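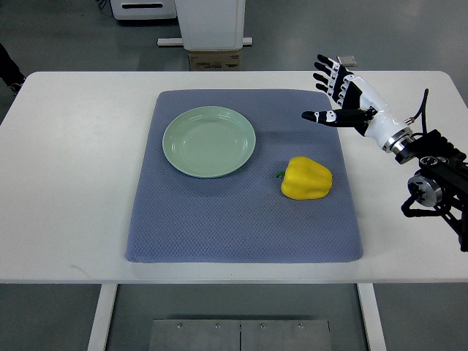

**Odile Farrant**
*Features writer*

The first thing the former head keeper of the Kumton estate wants understood is that she never asked for the peacocks.

"I was hired for deer," she says. "Thirty deer, quiet valley, cottage included. Then he went to a wedding somewhere and came home with ideas."

He was the regional governor, who built the house outside Nositz on a public salary that would not have covered the gutters. She has agreed to talk on the condition that neither of them is named. He is abroad, and she still has to buy groceries in town.

At its height the private park held 101 peafowl, a pair of tapirs and a heated house for giant tortoises. The governor visited on public holidays, usually with guests and always in the wrong shoes.

"He liked to tell people what the animals thought of him," she says. "The tapirs were loyal. The peacocks respected him. I don't know what he based this on. He was scared of the geese."

The money came through a road maintenance company called Durkis, which for years had charged the region for salting a mountain pass. Her feed invoices went to the same office. She once rang to ask why 500 bales of hay had been entered as gravel, and was told that gravel was easier.

"I said, well, the deer won't know the difference. It was a joke. The man thanked me and wrote it down."

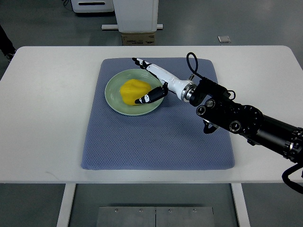
When the governor left in October, he took the paintings, the wine and one of the dogs. The kitchen staff stayed on a few days longer than the wages did, and she raided the pantry with their blessing. The tortoises, used to a trough, had their vegetables off the good dinner service: round green plates with a raised rim, close to the one in the picture, laid out in a row on the floor of the heated house. "They were very neat about it," she says. "Neater than the guests. One of them stood on a saucer for most of an afternoon, but I've seen a deputy minister do worse."

After that came the lawyers. The estate was frozen, which meant that nothing on it could be sold, moved or, in one reading of the order, fed. She read it differently and kept the receipts. A wildlife park at Kang offered to take the tapirs and was sent a form asking for their date of purchase, their current market value and their engine size.

"Somebody had used the car form," she says. "I put 700. It went through."

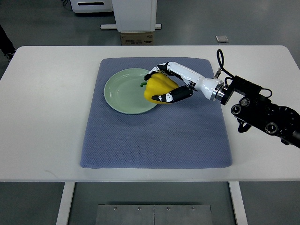

She got no thanks for it, and no back pay either, though a court clerk did call to ask whether the peacocks could be made to stop screaming during the site inspection. They could not. Several have since moved into Nositz on their own initiative and sleep on the roof of the tax office, where opinion is divided.

The house itself is locked. There has been talk of a museum, then a school, then a spa, and she has been asked to sit in on meetings about each. At the last one an architect's drawing showed the deer meadow as parking.

"I asked where the deer were going and he said they were out of scope," she says. "I wrote that down too. I thought, that's one for the gravel man."

She is still in the cottage — the order froze that as well, with her in it — and the deer are still in the meadow. Every morning she carries their feed up in a wheelbarrow, past a fountain that hasn't run since he left. The tapirs are doing well at Kang. She has visited them once, on the bus.

"They didn't recognize me at all," she says. "So much for loyal."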